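Trurneck: A Home-Built Plate Handler, Final Report

Project report for the two-semester build course, submitted in September

1. What we set out to do

Trurneck began as a proposal to build a small robot arm that would pick up a 96-well plate, carry it across a bench, and put it down where it was told. The proposal said this could be done in a garage on a student budget. The proposal was written by people who had not yet tried to drill a flat hole in a garage.

The job sounds dull on purpose. In a lab, moving plates is the work everybody hands to the newest person, and we were interested in how cheap a machine could get before it became worse at the job than a bored student. We set ourselves a target of 100 transfers in a row, from one marked area to another, without a drop, a tilt, or a human hand reaching in. We also agreed to build the whole thing in simulation first, which several of us regarded as a way of putting off the soldering.

The workshop is a shared one. It is a single-car garage with a workbench down one side, a drill press, a printer that we will come back to, and a heater. We had it in the evenings until 9 p.m., when the neighbors' patience ran out.

2. The arm

We did not design the arm. We bought a used Dimberg kit with two bad joints and spent the first month turning it into a kit with no bad joints and one missing cover. The joint motors had stripped gears, and we printed replacements. The first set lasted an evening. The second set, printed solid and at half the speed, is still in there.

The controller is a Drirkix board, chosen because it was in a drawer. It has enough outputs for the arm and the gripper with one left over, and we spent far too long discussing what to do with the one left over. It runs a fan.

Calibration took longer than anything else in this section. The arm has to know where its base is relative to the table, and ours was bolted to a bench that moves slightly whenever the drill press is running. We added a crossbar underneath. We also made a rule about the drill press, and the rule did more than the crossbar.

3. The table

Early on we argued for a plain tabletop and lost a week to it. Things slid. Every jig we clamped down ended up somewhere else by the end of the evening, and then the arm would go to where the jig had been and close its fingers with great confidence on air.

So the plan changed to a perforated surface, dark, with holes on a regular grid. Fixtures can be pinned to it, and the grid gives the calibration routine something to aim at. On top of the grid we marked a target zone in bright blue, a rectangle somewhat bigger than the plate. The blue is easy to separate from a dark table in software, and it is also easy for a tired person to find, a feature we used more often.

Making the real one meant drilling a lot of holes. We will say only that the simulated table has a much straighter grid than ours, and that nobody in the group now volunteers to operate the drill press.

4. The gripper

The gripper has two black fingers with open, angled struts. The idea is that a finger with some give in it will settle against the side of a plate without squeezing it into the shape of a taco. Our first fingers were solid blocks, and they were excellent at tacos.

The strutted version went through 16 prints. A few of those were real design changes. The rest were the printer expressing itself. We changed the strut angle, then the wall thickness, then the filament, then the strut angle back to where it had started. The final fingers bend a little along their length and stay stiff from side to side, so the plate does not swing while the arm is traveling.

The tips taper. This was meant to let the fingers get down beside a plate when its neighbors are close. The cost is a smaller contact patch, and if the arm arrives off-center the plate can pivot. We lived with that and spent the effort on arriving in the right place.

5. The simulation

We built the simulated bench in a package called Sosa, which was free to us and had a manual written for somebody else. The plate model has the full eight by twelve layout of wells. We could have used a plain box of the right size, and for most of the grasp work a plain box would have told us the same thing. We wanted the wells because the vision code was supposed to find the plate by its grid, and a box has no grid.

Translucent plastic was the hard part. A white see-through plate looks different over every background, and over our table it picks up the dark surface and the blue outline along with its own edges. The renderer draws its layers on top of one another, and the facets in the model show up as streaks and jagged points that no molded plate would have. The vision code found all of this fascinating. For a while it reported wells in the side walls.

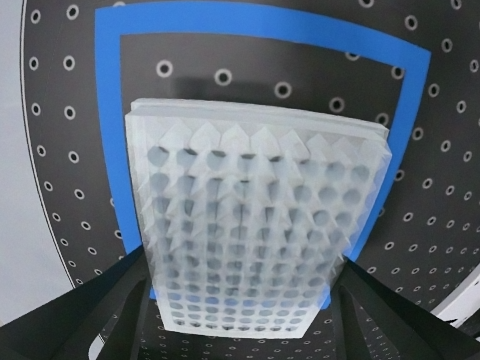

Why not paint the plate a solid color and be done with it?
Because the plates people use are often clear or cloudy, and a handler that only works on painted ones would have passed our test and been useless the next morning. We did use a solid gray version for debugging the motion code, where the look of the plate makes no difference.

The fix, when it came, was boring. We stopped asking the software to find every well and had it look for the long outer edges first, then check whether a grid of the right spacing would fit between them. Wells that came out smeared were ignored as long as enough of the others agreed. Spacing that shrank with distance had to be corrected for the steep camera angle, and we got the sign of that correction wrong in a way that survived two meetings.

We ran 3,000 simulated grasps with the plate placed at random inside the blue zone and turned by small amounts. The failures bunched up where the plate was turned the most, with one finger touching well before the other. The real gripper later failed in the same way, which was the first time the simulation had earned its electricity.

6. On the bench

Moving to the real arm went the way the older students told us it would. The first real grasp closed on the table. The second closed on the plate, lifted it, and let go at the top of the lift, because the release command had been left in from a test. After that it settled down.

Most of the remaining trouble was friction. Simulated plastic grips as well as you tell it to. Ours was slick, and the finger tips were slicker. We tried rubber bands, then heat-shrink tubing, then thin strips cut from a bicycle inner tube and glued on. The inner tube won by a wide margin and smells like it.

Light mattered more than we had planned for. The garage has one tube light and a window, and the vision code that worked at night went to pieces in the late afternoon, when the sun reached the table. A cardboard shade over the window is now an official component and appears in the parts list.

We never reached the full 100 in one unbroken run. Our best attempt ended when the plate was set down on the edge of a loose pin, tilted, and could not be picked up again. The arm had done what it was told. The pin had been left there by one of the authors, and the authors have agreed to share the blame equally, with one of them agreeing more quietly than the others.

7. What we would change

We would buy the perforated table. We would bolt the arm to the floor, or at least to something that has never met a drill press. The fingers should have a small sensor in each tip, so that the arm can tell when one side has touched and wait for the other; the spare output on the board does not help with this, and the fan is staying.

On the software side, the simulated plate needs cleaner geometry along the side walls. We kept working around the streaks when an evening spent fixing the model would have saved a month of writing code to ignore it. The next group should also vary the lighting from the first day. We kept one lamp in one position for the whole first semester and then acted surprised by the sun.

The arm, the table, and the final fingers are staying in the garage for whoever takes this on. The printed gears are in the drawer where the controller used to be. There are spare finger strips in there too, and most of an inner tube.

Contact: Trurneck project group, workshop mailbox | © Trurneck project group | Back to top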